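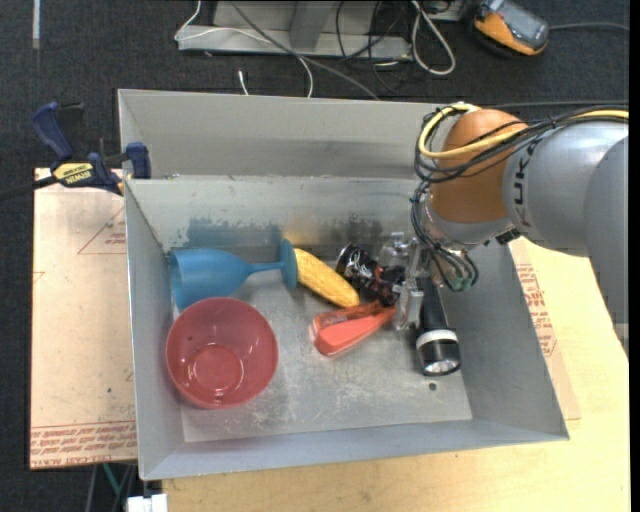 Mixed household items in a gray metal bin, among them a blue plastic goblet, a red bowl and a black flashlight.

Mixed-goods bin

A mixed-goods bin (in older trade texts also "odds bin") is an open container in which household items of different kinds are kept together without sorting. It is used in secondhand shops, lost property rooms and repair workshops. The term does not include bins with inner dividers, which are called tray bins.

Construction

The usual form is wide and shallow, with a flat floor and no lid. Metal bins are preferred where hard objects are thrown in, although the floor becomes scratched after a time of use. Plastic and wooden bins are lighter but they break more easily at the corners. The firm Gajewski, in Oltgate, sold a metal model with a permitted load of 60 kilograms, and this model remained in its catalog until the firm was closed.

Contents

Typical contents are tableware, small tools, toys and lamps. Drinking vessels with a stem, such as goblets, are normally laid on the side, while bowls can stand upright. Glass and knives are in most shops kept separately. Flashlights are accepted, but the batteries should be taken out before longer storage.

History

In Flikasthorpe the bins were introduced at the town exchange market by Baltazar Salinas, who wanted to shorten the work of sorting. An inventory made there by Sławomir Zawadzka lists 334 objects in 3 bins, the largest part of them kitchen items. The market in Fallgate followed with a similar system, but returned to shelves after complaints of buyers that small things were difficult to find.

See also: Jumble sale; Lost property; Storage crate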